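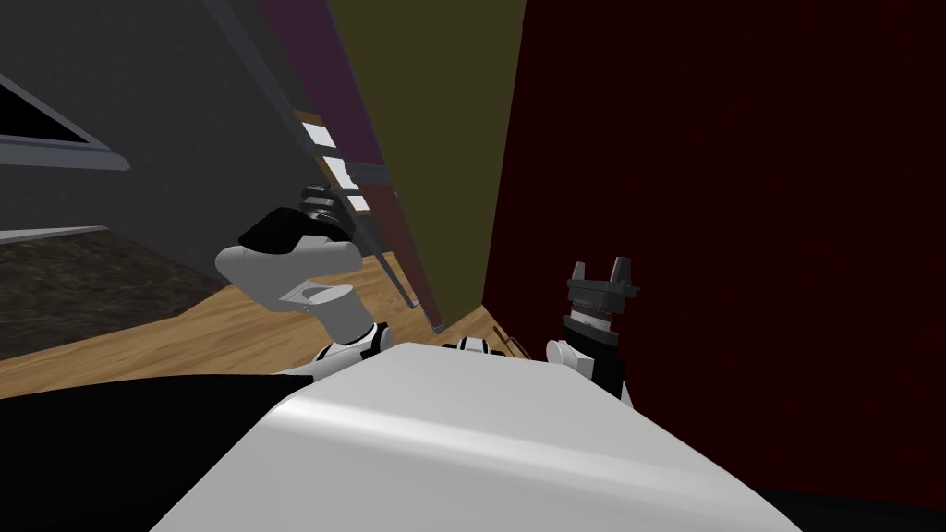
The labels are the last thing anyone pays for and the first thing anyone complains about, Abdelkrim Kettani told me when I started this project, and he asked me to put that in the report somewhere. I have put it first.

Writing and Hanging Wall Labels for a Small Gallery
Project report, Exhibition Practice, Denmont College
Submitted 2020-02-12

1. Background

Lasumach is a small gallery on the ground floor of an old print shop in Vemley. It shows painting, drawing and some ceramics, mostly by people who live within an hour's drive. In August it put on a group show called Low Water, with 13 works in the front room and the corridor. The show had a printed list of works on the desk and no labels on the walls. Visitors picked up the list, carried it for a while, and put it down on the windowsill.

The gallery decided to bring most of the same works back for a shorter winter hang, and Kettani agreed that I could write and install wall labels for it as my course project. He runs the gallery program and had final say on all the text.

My question was a simple one. If a small gallery has almost no money for printing and no design staff, what kind of label can it make that people will stop and read, and that the artists will accept?

2. What I read first

Most of the guidance on labels is written for museums. It assumes an editor, a designer, a translator and a long lead time. I still found it useful for the basics: keep lines short, use a plain typeface, say something a person can check by looking at the work, and leave out words that need a dictionary. A lot of it deals with historical collections, where the label has to explain who a duke was. That problem did not come up at Lasumach.

I also went to look at labels in other places. The Barajas Building at the college has a permanent display of student prints, with labels made years ago on gray card. They give name, title, medium and year. Several have faded to the point where the year can't be read. The public library in Vemley has a case of local pottery with one long text at the side, and you have to walk back and forth to match the paragraphs to the pots. I did this for the first shelf and gave up on the second.

3. Writing the text

I set an upper limit of 100 words for each label, not counting the name, title, medium and year. This was too generous. My first drafts all went right up to the limit, and they all had the same shape: a sentence on where the artist lives, a sentence on the theme of the work, a sentence telling the visitor how to feel. Kettani crossed out the third sentence on nearly every one. On the label for the large river painting he crossed out everything except the phrase "painted over an older picture," and wrote "more of this" next to it.

That note changed how I worked. I went back to the artists and asked them about how the things were made, and left the themes alone. The answers were much better. The potter told me her glaze had run because the kiln shelf was tilted, and she had kept the pot for that reason. One of the painters works on cupboard doors he gets from a salvage yard and leaves the hinge holes showing. A draftswoman explained that she draws standing up, with the paper pinned at shoulder height, and that the marks get heavier toward the end of the day.

The second drafts came out a good deal shorter, and I stopped thinking of the limit as something to fill.

Some artists wanted changes. The potter did not want the word "mistake" used, so the label says the glaze "moved." One painter asked for no text at all beyond the title. I argued against this in an email, which I now think was the wrong thing to do, since it was his work and the gallery had already told him he could choose. His label has the basic details only. It looks fine.

4. Materials and printing

The budget was small. I compared three ways of making the labels.

Vinyl lettering straight on the wall looks the best and was out of reach. It also can't be corrected once it is up.

Printing on foam board is common. The edges dent easily, and cutting it cleanly takes practice and a lot of blades. My test pieces had ragged corners.

Heavy matte paper, printed on the college printer and mounted on thin mat board, cost the least. This is what I used. I cut the board with a knife and a steel ruler, glued the paper down with a dry adhesive sheet, and trimmed both together so the edges lined up. The off-white paper was close to the wall color but not the same. Under the gallery lights the difference was hardly visible — in daylight it was more obvious, and one of the artists commented on it.

For type I used a plain sans serif. I had started with a serif in a smaller size because it looked more like the museum labels I had seen. Kettani stood where a visitor would stand and couldn't read it without leaning in, so I made it larger and switched. The title is in italics and everything else is regular. I tried bold for the artist's name and took it out again.

5. Hanging
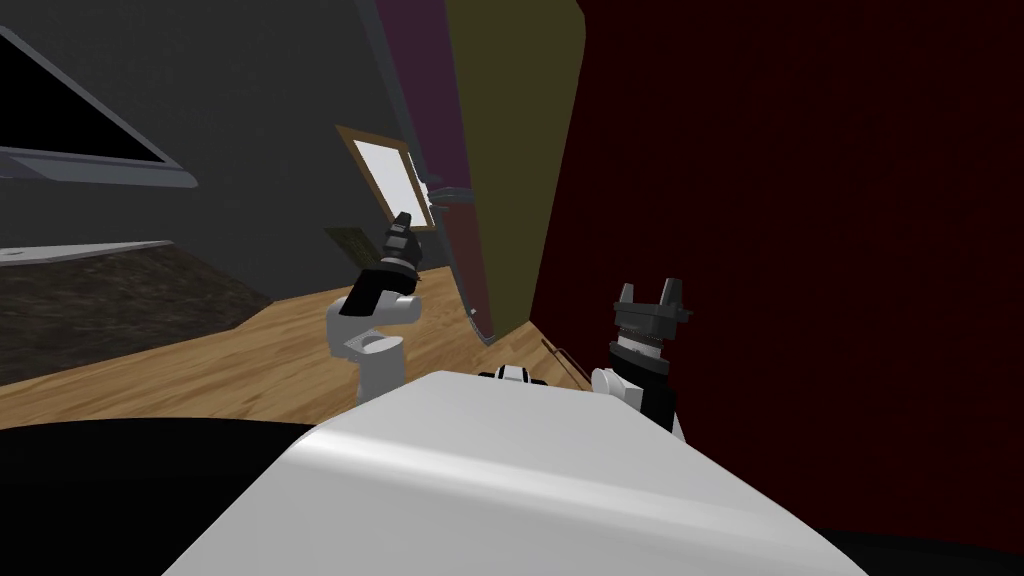 Placing the labels took much longer than making them. I had assumed they would all go to the right of the work at one height, and I had drawn a plan on that basis. The plan worked for the long wall in the front room. In the corridor there is a radiator, a light switch and a door that opens inward, and some labels could not go on the right without ending up behind the door.

We tried putting those on the left. The trouble then was that a visitor coming down the corridor met a label and a picture in the wrong order, and where two works hung close together it was not clear which label belonged to which. In the end we moved one of the drawings farther down the wall to make room. I had not expected the labels to move the art, and I asked Kettani whether this was normal. He said it happened at every hang.

Height was the other issue. I had planned to line up the tops of the labels. Since some labels are much shorter than others, it is possible to line up the tops or the bottoms or the middles, and each looks slightly different. Lining up the tops looked neatest from across the room. I also lowered the whole row from my original plan, after the gallery's front desk pointed out that a regular visitor uses a wheelchair and that my row had been set for someone my height.

The labels went up with removable putty. Double-sided tape holds better but took a strip of paint off when I tested it inside the storage closet. Putty has its own drawback — the labels tilt if someone brushes past, and the ones in the corridor had to be straightened most mornings.

6. What visitors did

The winter hang ran for 4 weeks. I sat in the gallery on 2 afternoons each week and took notes on whether people read the labels, and for how long they stayed. I did not interview anyone, because the gallery asked me not to.

I want to be careful with this part. My notes are written descriptions and I did not keep a tally, so I can't give percentages. The general pattern was that people looked at the work first, then the label, then the work again. The second look was the part I was interested in. It was most common with the labels that described something physical. At the cupboard door paintings, people bent down to find the hinge holes, and some pointed them out to the person they had come with. With the river painting, people moved to the side to see the ridges of the older picture under the paint.

The label I was proudest of, for a small charcoal piece near the entrance, was mostly ignored. It hangs where people are still taking off their coats.

The work with no text got as much attention as its neighbors, as far as I could tell.

7. Problems and changes

I misspelled one title and did not catch it until the labels were up. The artist noticed. I reprinted it that evening, but the replacement was cut slightly narrower than the rest. Next time I would send every artist a proof of the finished label and wait for a reply before cutting anything.

I would also visit the space with a tape measure before drawing a plan. The floor plan I worked from did not show the radiator.

The text should have been ready sooner. I spent too long on first drafts and then had to write the final versions quickly, and two of the labels read as if they were written by somebody else.

A large-print handout was in my proposal and did not get made. I ran out of time. The files are set up so that it could be done from the same text, and I have left them with the gallery.

8. Cost and storage

Paper and mat board were the main expense, followed by adhesive sheets. Printing was covered by my college print allowance, so another gallery using this method would have to add that. The labels came off the walls cleanly and are in an envelope in the flat file at Lasumach, with the putty picked off the backs. Kettani plans to use the ones for the ceramics again in the spring, with the potter's agreement.

Thanks to the artists for answering my emails, and to the front desk for straightening the corridor.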